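**Wanted: people to fold, sort and make beds. Ballden house, weekday mornings + some Saturdays**

Posted 24th September. Still open as of now, will strike this line out when full.

Quick version: we need people for the bedroom sessions at the Ballden house. Paid. No experience. You pick up clothes off a bed, fold them, straighten the bedding, mess it up, do it again. If that sounds dull it sometimes is. Long version underneath, please read before writing in, half the questions we get are answered here.

**What the work is**

Bedroom only. Kitchen sessions are full till March, please don't ask for kitchen.

A session is one bed plus whatever is on it. Clothes, pillows, cushions, quilt, the odd stuffed toy. Takes a bit of getting used to. Sleeves are slow. Pants are easier than you'd think once you've found the waistband. Thin straps and belts are a pain, everybody drops them.

Typical list for a morning:

- pants, flat, then in half, then in thirds
- shirts and tops, folded or hung, the sheet on the door says which
- jackets and other heavy stuff, just lay them straight, no need for a neat square
- straps, belts, strips of cloth: coil or lay flat
- cushions back to the head of the bed
- straighten quilt and mat
- pile everything in the middle, start over

Order changes every day. Read the sheet.

**The room**

Ordinary bedroom. One bed, sleeping mat on top with the patchwork quilt, wall fan, big window. It's bright in there in the mornings so if glare bothers you say so when you write and we'll put you on a later slot. Bed's against the wall so you can't walk all the way around it, you will be leaning and reaching. Bad back = maybe not this one, see the Nellport note near the end.

Bedding at this house, and the sort of things that end up on it:
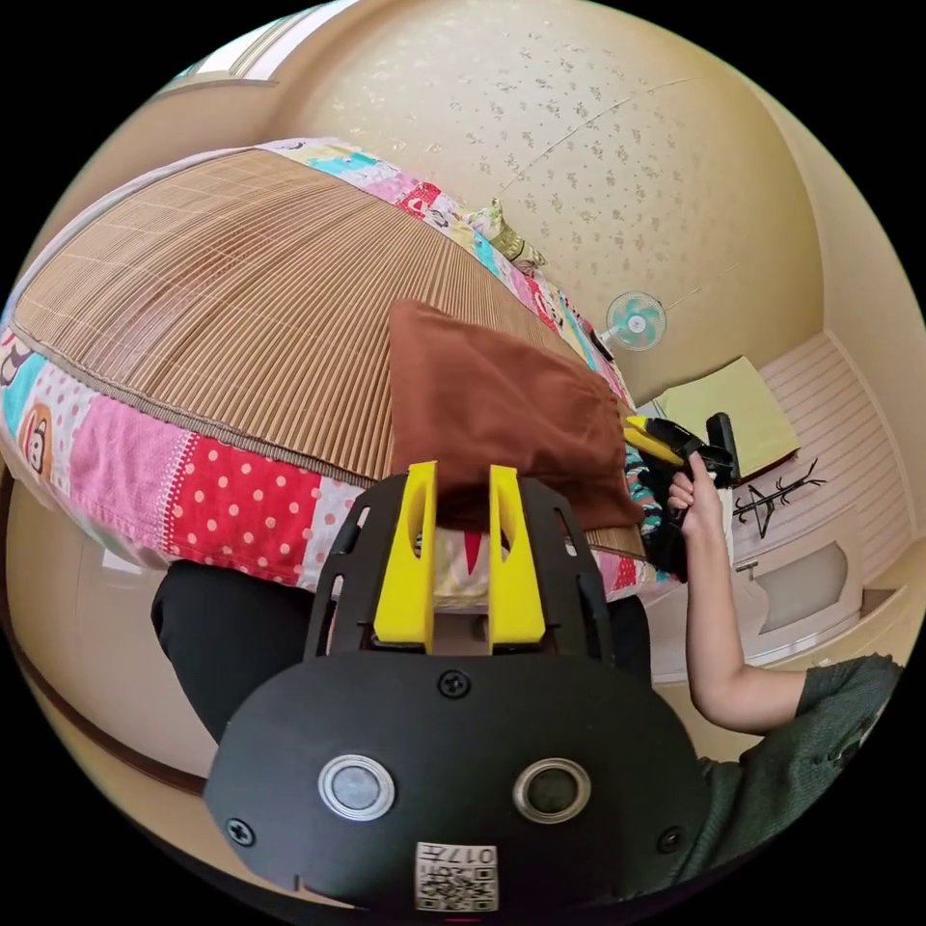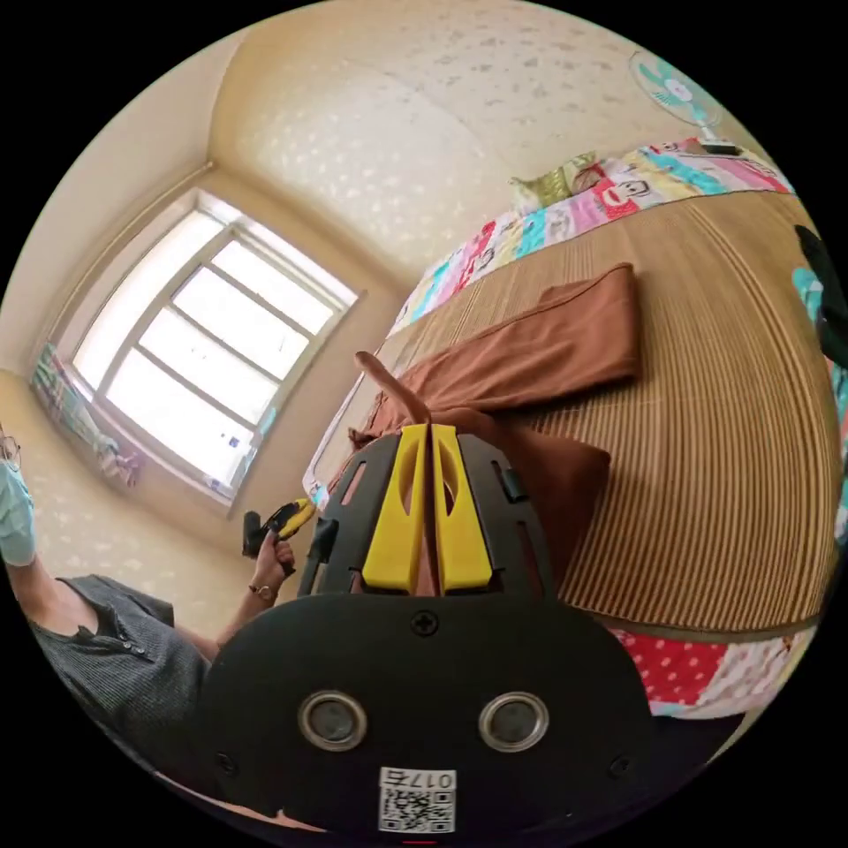
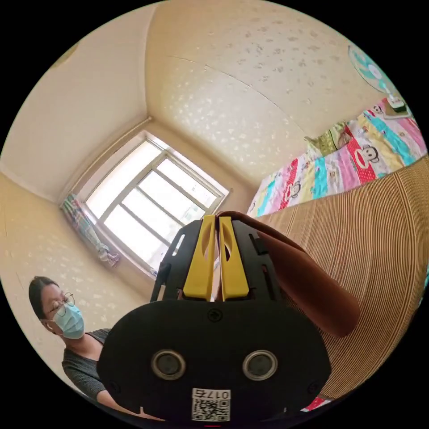
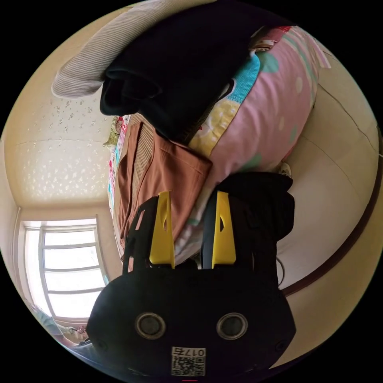 Did two weeks of this in spring and I'd tell anyone applying to do the heavy things first, while your wrists are fresh. Leave the thin stuff for the second hour. Also the quilt slides. You get it square, you reach across for a cushion and it's gone crooked again, so do it last even if the sheet has it in the middle (ask first). Bring water. I'd do it again, I liked the quiet.

Thanks for that. Yes you can ask to do the quilt last, answer is nearly always yes. If the sheet has it in capitals then no, leave it where it is in the order.

**Who we want**

- 18 or over
- can stand and lean for an hour at a time
- two working hands helps but one is OK for some of the lists, tell us
- can read a one page list in English
- turns up. This is the main one

Left handers very welcome, we're short of them. Tall, short, any age, all fine. You don't need to be tidy at home, no one is checking.

What we don't want: speed. People come in and race. A slow clean fold is worth more to us than three quick ones, and you're paid by the hour so there's no bonus for finishing early. If the list isn't done at the end of the session it isn't done, next person carries on with it.

**Hours and pay**

Two hours in the room, break in the middle, plus half an hour paid set up the first time. You can do one session or lots. Max one a day.

Rate is $17 an hour. Paid weekly by transfer, Fridays. Set up half hour is paid at the same rate, so is the break. If we cancel on you less than a day ahead you still get the first hour. If you cancel on us that's fine, just write before 7 in the evening the day before so we can fill the spot.

Bus 53 stops at the end of the road. There's street parking, don't use the driveway please, it's shared with next door and they need to get out. Bikes can come in the hall.

**What to wear**

Short sleeves or close fitting sleeves. Nothing floppy at the wrist, it gets caught in with the laundry and then you're folding yourself. Flat shoes you can slip off, it's socks past the front door. Rings and bracelets off. Glasses fine. Mask if you want one, there's a box in the hall, and if you've got a cold stay home and swap your slot.

Don't bring your own clothes for folding!! Kind of people to offer but we have plenty.

**Allergies**

Bedding is washed with Kirik, the unscented one. Cushions get an airing, not a wash, so they can be a bit dusty. No pets in the house. If any of that's a problem say so and we'll talk.

**How the first morning goes**

Come ten minutes early. Sign the form (it's the usual consent form, read it properly, take it home first if you want). Somebody shows you what to do, then you practice on a hand towel. Then a pillow, then pants. Most people have got the hang of it by the second pair. After that you're on the list by yourself but there's always someone in the next room, shout if you need anything.

Things that go wrong on a first morning, none of it matters:

- you grab two layers when you wanted one
- cushion goes off the far side of the bed
- fold looks great then opens itself back up
- you use your other hand without thinking. Just put the thing down and start that item over

Please don't tidy the room before you start. If there's a heap on the bed it's meant to be a heap. Same at the end, leave it as it is unless the sheet says different.

**Nellport**

Second house, same kind of work but table height, sorting and packing instead of bed making. Better for anyone who can't lean. Fewer slots. Put NELLPORT at the top of your message. Same pay, and the bus is worse.

**To apply**

Write to the Tikkanen desk, ref 2620 for Ballden, ref 2559 for Nellport. Put in:

1. first name and a phone number
2. which mornings you can do
3. left or right handed
4. anything we should know (back, wrists, glare, allergies)

No resume needed. No cover letter, we won't read it, sorry. You'll hear back in three working days, if you dont then check spam and write again.

Done this before with us? You don't need the set up half hour, just say so and pick your slots. Form still has to be signed again, it's a new one.

Bringing a friend is OK, they need to apply seperately and you'll be in different slots as there's only the one bed.

Saturday slots go first so if that's all you can do, write today.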